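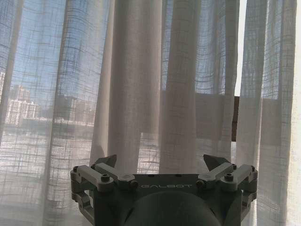
A student from last term's group wrote on the feedback sheet that openness of weave had never made sense to them until we stopped talking about thread counts and started talking about holes, and could we please start there next time. So we are starting there, and thank you!

Handout 3: Sheer Fabrics and Daylight

Any woven cloth is a grid of threads with gaps between them, and a sheer is simply a cloth where the gaps get to do a good share of the work. Light passes straight through the gaps and gets scattered by the threads, and the mix of the two is what gives a room that soft, even feeling we all like so much (I certainly do, I have sheers in every room but the bathroom).

Fullness is the word for how much cloth you gather into a given width of rail. For a flat, modern look you might use 1.5 times the rail width; for a proper generous sheer we usually say 2 to 3 times. Remember that every fold doubles the cloth on itself, so a curtain at triple fullness will dim the room a good deal more than your little swatch suggested. Please hang the swatch folded as well as flat before you decide anything.

Privacy goes by which side is brighter. In the daytime you see out and the neighbors mostly don't see in, and after dark with the lamps on it is the other way around, which surprises people every single year.
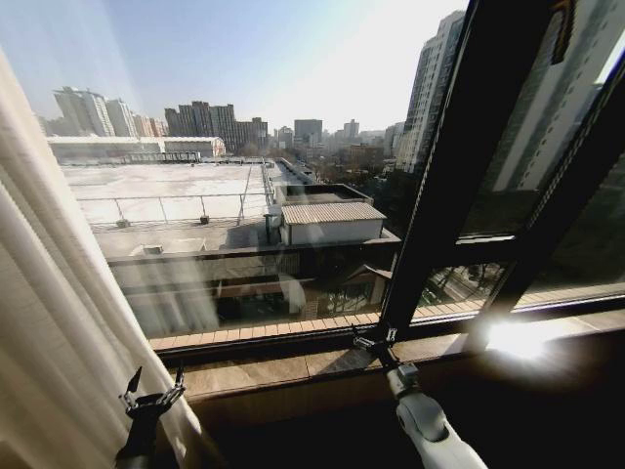
Photo: Girnier course archive

Windows that open need a bit more thought. Find out which way the pane swings, and leave enough stack room at the side to draw the cloth well clear of it. A deep sill is lovely to have, but measure whether you want the hem to fall in front of it or stop just above, and write down which one you chose, or you will be back with the tape measure like the rest of us.

For next time: bring two swatches, one linen and one polyester, at least 12 inches square. The Brarka sample box is on the back shelf if you have none at home. Read the section on shrinkage, and wash one of your swatches first if you can manage it.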